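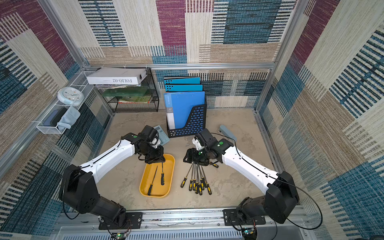

Tool library opens for the season in April

The Skistus tool library is open again from April, in the ground floor unit behind the Festbridge bus stop. Members can borrow hand tools, garden tools and a small number of power tools for up to 3 weeks at a time. The yearly fee has not changed.

The list now stands at 866 items. Most of the new ones came from the Falcão hardware store, which closed over the winter and passed on what was left in its back room. That means a lot of clamps, chisels and paint scrapers, plus two tile cutters that people had been asking for. The long ladders are still at Skadlow and have to be booked a few days ahead.

Mirela Magalhães has taken over bookings. She asks members to write the item number in the message, as "the big drill" could be any of several. Replies go out in the evening, normally by 8 p.m.
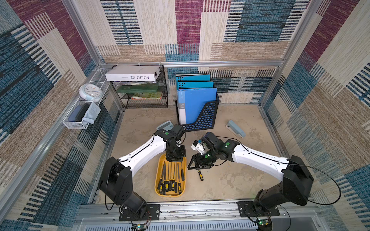

Carpet tiles in maroon, teal, cream and tan.

Late returns were the main complaint last year, mostly for hedge trimmers in early summer. From this season you can renew an item once, if no one else has booked it. After that it has to come back to the desk. Anyone with 2 late returns will need to wait a month before borrowing again.

Please clean garden tools before you bring them back. Spades and forks only need a brush and a wipe. Mower blades should be left alone, and we will see to those ourselves. If something breaks, tell us at the desk. There is no charge for normal wear, but we need to take the item off the list before the next person books it.

We are still looking for a sturdy workbench vise, a pipe wrench and any unopened boxes of wood screws. We can't take gas cans, old paint or anything with a damaged cord. Drop-offs are accepted during opening hours only, so please don't leave bags by the door.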